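Ylva Nygård
Textile testing, mostly bedding. Posts are my own.

Thread on why sheets wrinkle, why some of them stop wrinkling, and what the label does and does not tell you. Someone asked under my post on pillowcases and the answer did not fit in a reply.

Start with cotton. The fiber is nearly all cellulose. Long chains, lying side by side, held to each other by hydrogen bonds. Individually weak, collectively enough to hold a shape.

Bend the fiber and the chains slide a little. Some bonds break and form again in the new position. The fiber now "prefers" the bend. Do this across a few thousand yarns in the same place and you have a crease.

Water speeds it up. It gets between the chains in the less ordered parts of the fiber and the bonds let go more easily. A damp sheet creases faster than a dry one, and also flattens faster. Same mechanism in both directions, which is the entire theory of ironing.
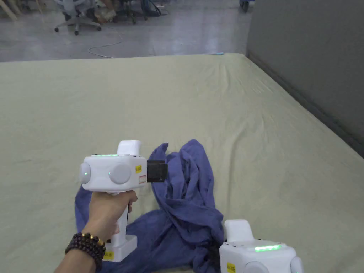 Last edited: 17 July 2023

Tension matters as well. A fitted sheet under even pull shows shallow diagonal lines, because woven cloth is stiff along the two yarn directions and soft on the bias. Those lines are mostly elastic. Remove the pull and a good part of them goes.

The sharp creases come from folding and from the dryer. Leave a hot load sitting in the drum and it cools under its own weight, folded any way it likes. Take it out while still slightly damp and shake it.

Polyester works differently. Very little water gets in, so humidity hardly matters. What matters is the glass transition, which for ordinary polyester sits above body temperature and within reach of a hot dryer. Above it the fiber takes a new shape, and cooling locks it in.

So a blend gives you two sets of rules in one sheet. The polyester share resists creasing in bed. If it does crease in an overheated dryer, you need heat to get it out again, and a spray bottle will not do much.

"Wrinkle free" cotton is a resin finish. Small molecules are cured inside the fiber and form covalent bridges between the cellulose chains. The chains can no longer slide as freely, so the sheet springs back.

The price is strength. Cross-linked cotton tears and abrades sooner. You will see it first at the fold of the hem and wherever feet go. Mills compensate with a heavier cloth or with polyester.

The older resins also released formaldehyde. Current ones release far less. Wash before first use anyway, it is no effort.

Linen: cellulose again, but more ordered and stiffer. High bending stiffness, poor recovery. It creases if you look at it. People pay extra for this and I have no technical comment.

Weave. Plain weave (percale) has the most interlacings, so yarns have little room to shift and the cloth keeps a crease. Sateen floats its yarns over several others, they can move, and it drapes and recovers better. It also snags and pills more.

Thread count is warp plus weft per square inch. Single yarns, counted honestly, run out of physical space well before the figures on some packages. If you see 2000, somebody is counting each ply inside each yarn.

Ply counting takes a 2-ply yarn and calls it two threads. The cloth is no finer for it, and often coarser. Chenxi Han at our lab keeps a folder of these labels. I have asked for it to be archived properly.

Fit. Pocket depth is the number to check. A 16 inch pocket on a thin mattress leaves spare cloth, which travels to the middle overnight and gets slept on. More elastic does not fix this. A shallower pocket does.
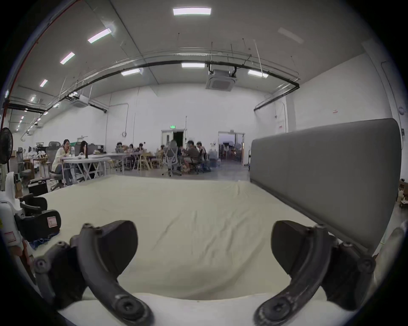
Pale sheet, flat at the far left, wrinkled at center and right.

Shrinkage is the other half of fit. Cotton cloth is stretched during weaving and finishing, and the first washes let it relax. Most of the change is lengthwise. Preshrunk cloth has had this done mechanically at the mill – residual shrinkage is small, though not zero.

How smoothness gets graded: wash, tumble, condition at fixed temperature and humidity, then trained observers compare the cloth with a set of molded replicas under low-angle light. Low-angle because overhead light hides nearly everything.

Busisiwe Molefe asks whether fabric softener helps. Slightly. It lowers friction between yarns so they return more easily. It also builds up and reduces absorbency, so leave it out for towels.

Leszek Nowakowski asks about folding fitted sheets. Outside my field. I roll mine.

Next thread is on pilling, sometime in September.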